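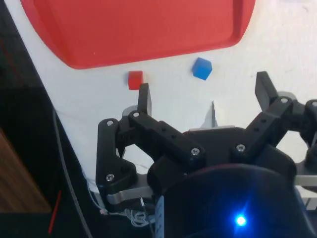 Red tray with two small cubes, one red and one blue, on a white tabletop.

The woman who runs the toy library in Durport keeps her sorting trays on a shelf by the door, within reach of anyone bringing something back. She has 36 sets of building blocks on loan at any time, and every one of them is tipped out and looked over before it goes home with another family.

"People think it's the puzzles that give us trouble," she says. "It's the blocks. They go under sofas, they go in coat pockets, and then we get one back in January that went out in the summer."

She started with a single box of cubes bought at a closing-down sale in Lergate. The catalogue has since grown to 1425 items, most of them given by local families. She would like fewer soft toys and more blocks.

Her method is simple. A set is emptied into a tray with a rim, so that nothing rolls on to the floor, and the pieces are checked one at a time.

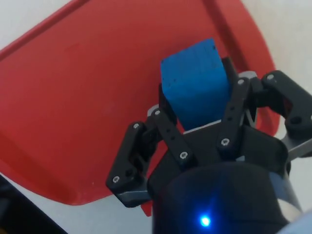
"I like a red tray for the blue ones," she says. "You see them straight away. Red on red is harder - I have missed a few that way." Marks and scuffs don't bother her. A split corner does, and a split block goes in the bin.

A full set takes her 30 minutes if she isn't interrupted, and she usually is. Parents come in with questions, or want to know whether the Pirano marble run is back yet. It wasn't on the morning we spoke.

"There's a waiting list for that one," she says. "There's never been a waiting list for blocks, but they're always out."

The library is open from ten until two, and returns can be left in the crate in the porch.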